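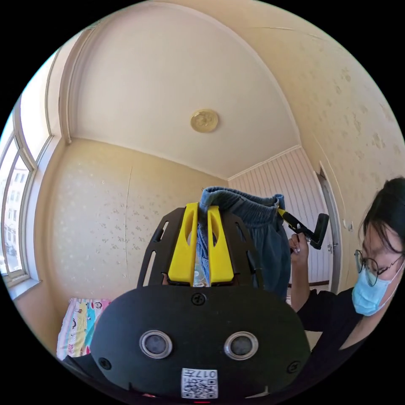 Pour Lieselotte Nolte, la question est mal posée quand on demande si la machine va remplacer les plieuses : ce qui a changé d'abord, c'est la journée de travail, l'ordre des gestes et la personne à qui on demande un avis. Elle l'a répété à chacune de nos visites, et nous avons fini par construire le rapport autour de cette remarque.

Rapport de projet, licence professionnelle, juillet
Par Jana Görtz et Herman Nair

Notre terrain est l'atelier Girnov, qui trie, contrôle et plie des vêtements d'occasion pour des boutiques en ligne. L'équipe de pliage compte six personnes. Depuis mars, une partie d'entre elles passe deux heures par jour à manipuler des vêtements avec des pinces tenues à la main, équipées de capteurs. Les gestes enregistrés servent à entraîner la cellule automatique de pliage que l'entreprise Gerlach doit livrer. Les séances ont lieu dans des logements ordinaires, parce que le fournisseur veut des lumières et des fonds variés.

Méthode

Nous avons fait trois visites à l'atelier et assisté à plusieurs séances. Nous avons mené des entretiens avec quatre plieuses, avec le chef d'équipe, Reinhold Ehlers, et avec Frauke Voß, qui suit le projet à la direction. Nous avons aussi relu 102 fiches de séance. Elles sont remplies à la main et la case « remarques » est souvent vide, surtout le premier mois. Nous n'avons pas eu accès aux enregistrements eux-mêmes.

Ce que devient le geste

Plier un jean à la main prend quelques secondes à une plieuse habituée. Avec les pinces, il faut le saisir par la ceinture, le tendre, retrouver les coutures, et recommencer si le tissu glisse. Les doigts ne sentent plus l'épaisseur. Toutes les personnes interrogées citent cette perte en premier. Le denim est jugé plutôt facile, les mailles fines sont pénibles, et les doublures encore plus.

La fatigue se déplace aussi. À la table, on se plaint du dos. Pendant les séances, ce sont les poignets et les avant-bras. Une plieuse nous a dit qu'elle préférait quand même les séances, parce qu'on n'y compte pas les pièces. Une autre a demandé à revenir à la table à plein temps au bout de quelques semaines, et cela lui a été accordé.

Ce qui change dans l'équipe

Avant le projet, Reinhold Ehlers répartissait les lots le matin, à 7 h 30, en fonction des commandes. Il doit maintenant retirer des gens de la table pour les séances, avec le même volume à sortir. Les premières semaines, le retard a été absorbé par celles qui restaient -- ce point revient dans tous les entretiens, y compris le sien. Un roulement a été mis en place ensuite.

Les plieuses ont aussi obtenu un rôle qu'elles n'avaient pas. Le logiciel de suivi, Jindley, proposait au départ une seule façon de plier les pantalons. L'équipe en utilise au moins deux, selon la coupe. Après discussion, la seconde a été ajoutée aux consignes. Frauke Voß y voit un gain de qualité. Les plieuses y voient surtout du travail de mise au point qui n'apparaît pas sur la fiche de paie, et la prime de séance, toujours en négociation en juin, ne le couvre pas.

Limites et suites

La cellule n'était pas installée à la fin de notre stage. Nous ne pouvons donc rien dire de ses performances ni de son effet sur les postes. La direction parle d'affecter l'équipe au contrôle et à la petite retouche, mais aucun document ne le fixe. Nous recommandons que le temps de séance soit décompté des objectifs de la table, que les fiches comportent une ligne sur les douleurs ressenties -- même légères -- et que les règles de pliage soient validées par l'équipe avant d'entrer dans Jindley.

Le questionnaire et la grille d'entretien sont en annexe. Le relevé des fiches est à demander aux auteurs.

Contact : secrétariat des projets tuteurés | © Les auteurs, reproduction soumise à accord | Haut de page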